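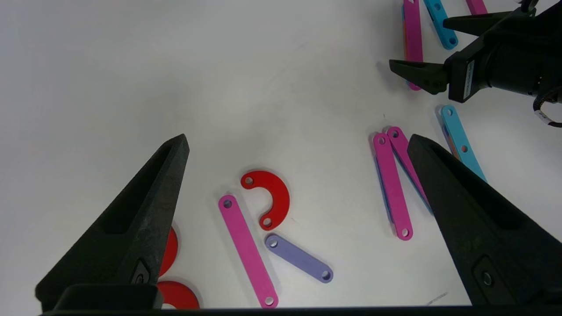

Two grippers and the plastic bars at Otesard.

Otesard's lead operator has recorded 1354 runs with these pieces since July. "Bars that lie on top of each other are the hard part," she says. "The fingers have to get under one without dragging the next."

Bad grasps stay in the set – they get a tag. "I used to delete them. Then Pekine, who train the model, asked for them back." 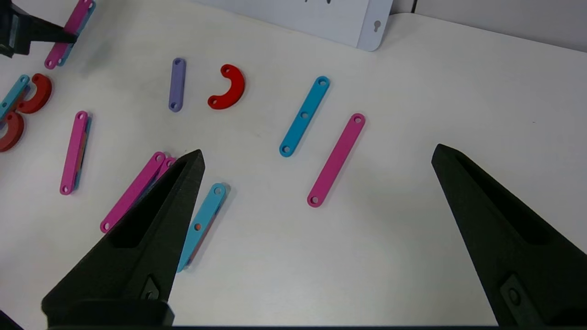 How long is a shift?
We stop after 45 runs, then someone else takes over. Tired hands make sloppy examples.

The next batch goes to Pekine at 1000 more runs.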